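3.2 Shared desks and what ends up on them
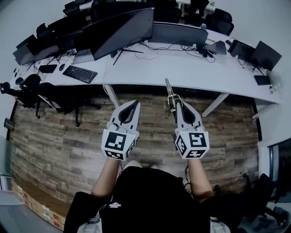 Figure 2. Shared desk in the open office, with monitors, keyboards, a laptop and cabling on the desktop; office chairs in front and behind.

The second site (Fovden, open office, second floor) was looked at in October, mornings only. Long white desk, curved, no dividers. Same type of desk in the other two rooms but those are straight and we leave them for 3.4. Survey area for the whole floor was 4000 square feet, of which the shared desks take up less than people guessed in the intake forms.

Main point for this section is the desktop surface. Workers at Fovden rated "not enough room" as the top complaint, above noise and above light. Yet the desk is long. What takes the room is screens and whatever the screens need. Monitors of different sizes stand at different angles, one wide gray one turned the other way, with tangled black cables lying across the top under it (Figure 2). Cable on the surface is dead surface, in our coding. So is the strip behind a monitor, too narrow for paper and too far to reach from the chair. Mahrous (interview notes, set B) calls this strip "the shelf that isnt a shelf" and we kept the term.

Small items next. Keyboards, a mouse, a flat device near the front edge, a clear plastic bottle at the right end. Coded as personal or shared depending on what the worker told us, not on position. Bottles were almost always claimed. Keyboards often not, three people in the interviews thought the same keyboard belonged to somebody who had left. Laptops were harder. A laptop open at the foot of a larger monitor counts as one workstation in the Mallness scheme and as two in the older Alham scheme; we follow Mallness through out, see the appendix for the recount.

Floor storage. The original plan left this out. Added after the first walk-through, when it was clear that things which don't fit on the desk go under or next to it. Cardboard boxes along the wall, bags, chairs parked at desk edges with no one assigned to them. Total of 1756 items logged for the floor, boxes entered as one item each whatever was inside. Contents not opened, building rule.

Chairs: all on this desk are black. Workers did not treat them as theirs and moved them freely, so seat position is a weak guide to who uses which stretch of desk. We dropped it as a variable. The 19 interviews gave a better picture, though answers on where "my part" of the desk ends varied a lot, and neighbors disagreed by as much as a full keyboard width. Overlap zones were coded separatly and are taken up in 3.3 along with the cable runs.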